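November, bench notes, 16:10

Back on the adapter cables. Devus sent a second bag, 22 pcs, mini-DIN one end and USB-A the other. Label says "keyboard cable" and nothing else. No pinout in the bag, none on their site either.

Buzzed out 4 of them with the meter:

- pin 1 to D-, all four
- pin 4 to VBUS, ok
- pin 3 to shell AND to gnd. Why
- pin 5 to D+ on three, open on the last one (tagged red, in the drawer)

So it's a passive cable. No chip in the plug, I cut one open to be sure. Only going to work with keyboards that speak both protocols, which the old Skunthorpe terminals do. The newer ones dont.

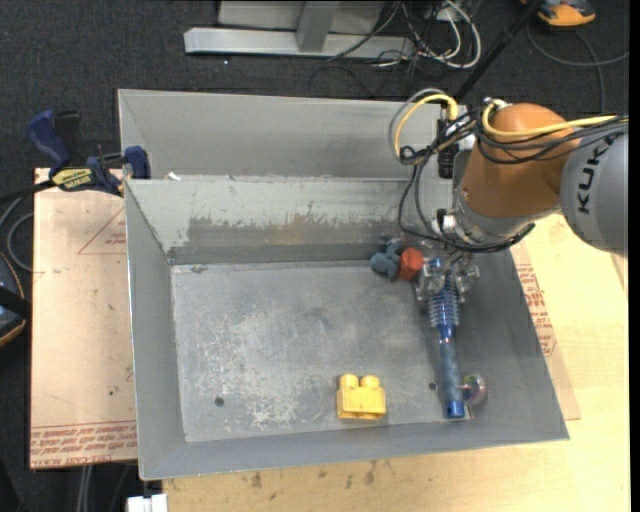 Tried one on the Zokotdale terminal with the cream keyboard. Lights blink once at power up, then nothing. Swapped keyboard, same. Swapped in the old cable from the Riihimäki box and it types fine, so port is good. Scope on the clock line shows it stuck low - smells like pin 5 and pin 6 crossed compared to the old one. Need to check against the old cable before I blame Devus.

Checked. Old cable has data on 1, clock on 5, same as new. Hm. But the old one has a 2.2k pull-up under the heatshrink, on the clock. New one has none. Soldered a resistor across on the bench (ugly, hot glue over it) and the terminal woke up. Typed a page, no dropped keys. Left it on for 70 min, still ok.

Felicja Wróbel wants to know if we can ship these as is. No. Either Devus adds the resistor or we do it ourselves, and I'm not doing that by hand for the whole order, which is 2,754 if purchasing got it right.

Todo:

- mail Devus, ask for drawing + resistor option
- meter the other 18, log any with pin 5 open
- find out who threw away the mini-DIN breakout, I had two
- proper lable for the modded cable so it doesnt go back in the bag

Scope probe 2 is flaky again, use 1.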